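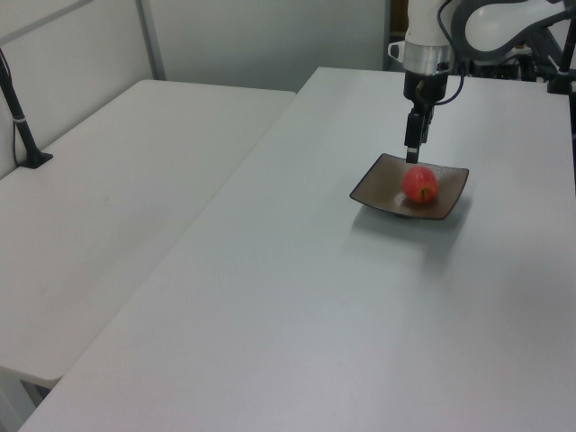
Ticket: Gripper stops short on close, Rultalix arm
Opened: 2018-08-28
Status: waiting on a reply

Hello, and thank you in advance for reading all this! I'm building a pick-and-place setup in our shared workshop at Endale, with a Vakitz two-finger gripper on the arm and the Toltel controller running it. The job is simple enough - pick up an apple from a plate and set it down again - and it went fine all through July.

Now the fingers start to close, get to 38 percent, and stop with a grip timeout. The log shows the same line every time:

close cmd 92, pos 38, timeout 600 ms

What I've tried so far:
Power cycled the controller, twice. No change.
Reseated the gripper cable at both ends. It got through a few picks and then went back to its old ways.
Lowered the closing speed to 70. Same stop, same spot.
Ran the fingers with nothing between them. They still stop at 38.

Opening works every time, bless it. I'd lean toward the cable, but I'd hate to order a new one on a hunch. Is there a way to read motor current while it closes? I'm happy to run any test you like and send the full log.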